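Gripper keeps missing the knob in my simulation - how wide should I open it? 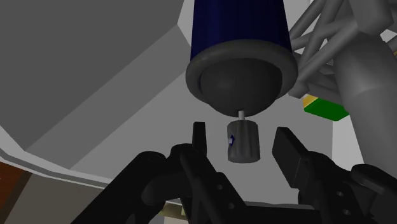 View from the wrist in the sim, fingers open on either side of the knob.

Posted by Rimkutė
2 comments · Share

Hello all! I've been building a small arm in our shared workshop since October, and before I let it loose on real parts I'm teaching it to turn a ridged knob in simulation. The knob hangs on a thin pin under a big blue cylinder, and there's a little blue arrow on it so I can tell which way it's facing. The arm comes up from underneath. Lining up goes nicely, but when I close the fingers one touches before the other, and the knob gets nudged sideways. I've tried 6 starting positions and get the same thing from each. Do I open wider, or is something else off?

Oria
3 likes · Share

What a fun project! I had this very trouble with mine last winter (and lost a good many evenings to it). Opening wider won't help if your grip center is off - check where the software thinks the middle of the fingers is, then rotate the wrist a quarter turn and try again. If the miss turns along with the wrist, your tool offset is wrong. Close slowly too, and stop at first touch so you can see which finger gets there early. Once it's holding well, don't ask for a full turn in one go. My wrist quits at around 330 degrees, so I turn, let go, swing back and grab again.

Luvska
0 likes · Share

Just make the knob heavier in the settings, worked for me

Belora
3 likes · Share

I'd be careful with the heavier knob, as it may only hide the problem until you get to real parts. Do Oria's wrist test first, and let us know how you get on!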